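September, cabinet opening in sim, wrist view
Entry by Thilini Kanagaratnam. Started 9:40, written up in pieces.

Carrying on from the Starkitz/Wollar comparison. Same arm model, same kitchen set from Erkness, same task: approach the cabinet, close on the handle, pull the door open. Today was supposed to be grippers only, with the controller left alone. It ended up half controller, for reasons below.

Setup as run:
Arm: unchanged, base pose as in the last entry.
Gripper A: Starkitz, parallel jaw, block fingers.
Gripper B: Wollar, parallel jaw, thinner fingers with a longer reach past the palm.
Controller: Cartesian impedance, stiffness 1100 N/m in translation for both, rotation gains at default.
Control rate: as before. Camera rate: 30 Hz.
Start poses: the fixed list Mahfuz made, same random seed for both grippers. 114 starts per gripper.
Success: door past the open threshold at timeout, handle released or not.

Mahfuz's list has a block of starts where the wrist is well under the handle and tipped back. I had been skipping these in quick checks. They are the awkward ones for the camera and should stay in, so they are in for both grippers now. Old quick-check numbers are not comparable with anything from today on. I have moved them to the old folder and put a note in it.

Morning

Ran A first. Approach is clean from the level starts. From the low starts the arm drives up the face of the cabinet and one finger drags on the molding. Contact force climbs, the impedance controller gives way as it should, and the wrist ends up rotated a little off the handle axis. After that the fingers close skewed. Sometimes they still hold well enough for the pull, and the run counts as a success, which it technically is. I would not want to see it on the real arm.

Ran B on the same starts. Less dragging, as expected from the thinner fingers. More slip in the pull. The contact patch on a round handle is small to begin with and B makes it smaller. Jahangir thinks the slip is partly a friction cone artifact and he may be right. The friction coefficient is copied from A's pad, and B's pad is a different material, so the value needs to come from somewhere better than a copy. Left as is for today, marked in the config with a comment.

Checked the closing force on both. A was clipping at the limit in the gripper config and B was not. The limits came in with the two model files and had never been matched. Set both to the lower of the two and reran A. The skewed grasps fail more often now. Good. The earlier limit was hiding them.

Collision meshes

Afshin asked whether we are using the visual mesh or the convex pieces for the cabinet front. Convex pieces, and they are coarse. The raised panels have stepped bevels in the visual mesh and a single slab in the collision mesh. So a finger that looks as though it is sitting in a groove is really resting on a flat slab that stands proud of the groove. Any claim about fingers catching in the molding has to be read with that in mind. "Drags on the molding" above should be "drags on the slab".

I tried a finer decomposition on the door alone. Contact got noisier and the solver step went up enough to be annoying. The catches did appear, though, in the places where I would expect a square-tipped finger to catch. Kept the coarse mesh for the comparison, saved the fine one under a separate name. Somebody should decide which of the two we believe before this goes into the report. My vote is the fine one for a small subset of starts, as a check.

Camera

Wrist camera is mounted on the palm and looks out between the fingers. For A the fingers and part of the body are always in view at the bottom. For B the fingers are longer and narrower and cover less of the width but more of the height. I expected B to be better for the detector on that basis. On the level starts it is, slightly. On the low starts there is no real difference, and the reason has little to do with the fingers: when the wrist is tipped back the handle sits at the top border of the image, and the detector was trained on crops where the whole handle is visible. It wants two ends. Give it one end and it either returns nothing or picks a vertical bevel on one of the panels. The bright bevels are long, straight and high contrast, so they make decent fake handles as far as the network is concerned.

Things tried, in order:

Padding the top of the image before inference. No change.

Lowering the detection threshold. More detections, most of them bevels. Worse than nothing, as the arm then goes to them with full confidence.

Masking out the gripper. Small gain for A, none for B. Cheap to keep, so kept. The mask is fixed in image space and depends on jaw opening, so it is indexed by finger position. Chathurika wrote the lookup last month and it worked first time.

Tilting the camera mount forward. The handle comes back into view for most of the low starts. The cost is that during the final close the contact area moves down behind the palm and we lose the last part of the approach. With A that is a real loss. With B the fingertips stay in view a bit longer. I did not have time to do more than a handful of starts this way and am not drawing anything from it.

Adding a short retreat before the first detection – the arm backs off along its own axis, looks, then goes in. This helped more than everything else put together. It adds up to 2 seconds to a run. Fine for us, and it needs no change to the mount or the network.

With the retreat in, I should have rerun the full list on both grippers. Did B completely. A is running while I type this and will finish after I leave. Mahfuz, if you are in first, please don't restart the sim host.

Controller

This was the detour. Halfway through B the arm started to buzz during the pull, a small oscillation about the handle axis with the door part open. I assumed contact and spent too long on the pads. It is the rotation gains. With the handle pinched between two small patches there is very little rotational resistance at the grasp, and the default damping is too low for the inertia of the longer gripper. Doubled the damping on the wrist axis and it went away. A never showed it at the default and shows no change at the higher value, so both now run with the higher value. The B starts from before the change were thrown out and redone.

Lowering translation stiffness during the pull was Jahangir's suggestion, so that the hand follows the arc of the door and stops fighting it. Tried it on the starts that slipped with B. Several of them hold now. I did not apply it to the main comparison, as it would want its own sweep and I would be tuning for B only. It goes on the list.

Also noted: the door hinge in the Erkness file has damping but no friction and no catch. Real cabinet doors stick a little when shut. The first bit of the pull is where I would expect most slip on hardware and we see almost none there, with either gripper. Afshin has a force gauge and a cabinet at his end and offered to measure a breakaway force. Please do.

Where it stands

A holds better once it is on the handle and is worse at getting there from below. B gets there more easily and slips in the pull. The pad friction for B is unverified and could move the second half of that statement in either direction. I would leave the success rates out of the weekly note until the A rerun is in and the friction value has a source.

Lighting is still the single fixed light. The bevel problem may shrink or grow with the light somewhere else. Haven't looked. A randomized light should go in before anyone retrains the detector, otherwise it will learn the highlights.

To do:
Finish A with the retreat, same list, same seed (me).
Pad friction for B from the supplier sheet or a tilt test (Jahangir).
Partial handle views into the detector training set, one end visible, mostly low wrist poses (Chathurika).
Fine collision mesh on the low starts only (me, if the solver time is tolerable).
Breakaway force on a real door (Afshin).
Check that the force limits match in every gripper config we have (Mahfuz).

For the training set, Chathurika wants the low starts saved raw, fingers left in, mask stored as a separate channel. Agreed. The logger now writes the wrist image at the start pose, before the retreat, and again after it. Files go under the run name with the gripper letter in front.

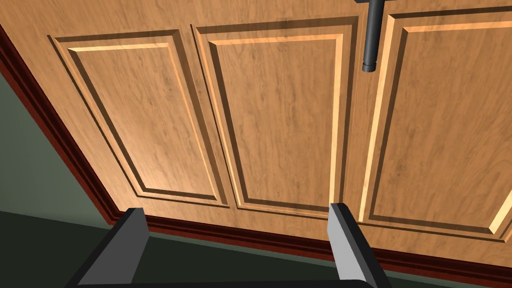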